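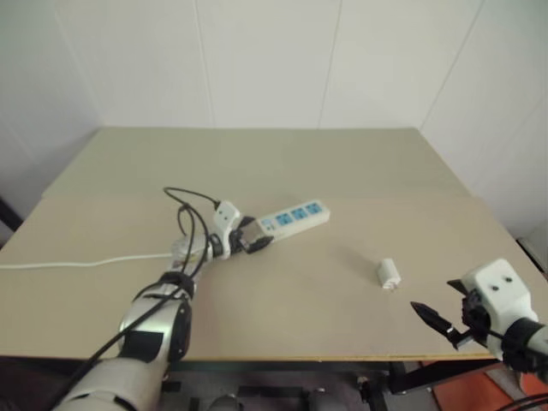
Community > Ivdale Workshop > Meetings > Minutes

Ivdale Workshop users' meeting, Mar 20, 2018

Present: Morag Gillies (chair), Callum Gunn, Liam Cronin, Valter Brandão, and me, Calum Dalgleish, on minutes again. Two Callums at one table is confusing, so I'm "I" all the way through and Callum is always the other one. Apologies from the Desstead people, who had their own meeting.

1. Last meeting's minutes

Fine, except I had Liam down for fixing the side door and it was Valter who did it. Sorry, Valter! Changed in the file copy.

2. Power at the tables

This took up most of the evening. Morag started by saying she was tired of hearing people shout across the room for a socket, and I think we all felt a bit guilty. The wall outlets are fine for the big bench, but the light tan tables were never close enough to anything, and whatever gets plugged in over there ends up on a cord across somebody's path.

Callum had the white power strip out, the one with the three blue socket faces, and he'd like one like it to live at each table for good. Liam asked if three sockets is enough. Callum said it's enough for a lamp, a charger and one tool, and if you need more than that you should be at the big bench anyway. Valter didn't love that answer (he runs two lamps, I've seen him) but he came around when Morag said he could have the end spot by the wall outlet.

Then we got onto the cord. I like a long one because you can lay it along the tabletop and down at the side, well away from your feet. Liam would sooner have a short one and move the tables. We went back and forth on this for longer than I want to write down. Morag called it in the end: long cords, laid along the side, and no loops on the floor.

Agreed:
- One strip per table, and it stays at its table.
- No strip plugged into another strip. Callum asked for this in capitals but I'm not doing that.
- Heaters and the glue pot go straight into the wall.
- Last person out switches off at the wall.

Callum will get prices. Howells quoted him $194 for the full set with clips for the cords, and Morag thought that was steep, so he'll try Zorngate too before we spend anything. We have $676 in the kitty, so either one is doable. Liam reminded us that the saw blades have to come out of that as well.

3. Plug adapters

We keep losing them! They're small and white and people put them down on a pale tabletop and walk off. Mine went missing for weeks and turned up in the tea drawer. Morag wants them in a jar by the sign-in book, and she'll bring the jar. I suggested a dab of bright paint on each one so they show up, and Valter said paint should go nowhere near the prongs, fair enough, so it'll be colored tape on the body instead. Liam has orange.

If you own an adapter and you'd like to keep it that way, put your name on it. Anything without a name goes in the jar and belongs to everybody.

4. The tables themselves

Short one. Valter has been bothered by the little ridge where the front board meets the rear board. He says small screws roll along and stop against it, and Callum said that's the best thing about the table. I kind of agree with Callum, but if you're trying to slide a flat sheet across it's a nuisance. Valter will have a go at one table with a sanding block and we'll see if we like it. Just the one table, please, Valter.

The trim along the front edge is also getting knocked by people's stools. Stools go under at the end of the night.

5. Desstead open evening

They've asked if we'd bring a table's worth of stuff over, and up to 70 people might come through. Liam is keen, Morag is keen if somebody else drives. I said I'd drive. We'd need a strip and a couple of adapters for the demo lamps, which is another reason to get item 2 moving. Callum isn't free but will help load the van.

Morag wants to know who is bringing what by the end of March. I've started a list on the board and so far it says "Calum, van" and nothing else, so go and write on it.

6. Anything else

Liam asked if we could stop at 9 instead of 10 on meeting nights. No strong feelings, so we'll try it next time.

There are 11 aprons on the hooks and some of them could walk home by themselves. Morag is taking them to wash. If yours is special to you, grab it before she does.

Jobs:
Callum: prices from Zorngate, then order
Morag: jar, aprons
Liam: orange tape, saw blades
Valter: sanding one table
Me: van, these minutes, emailing Desstead back

Next meeting same place, same time. Liam has the key.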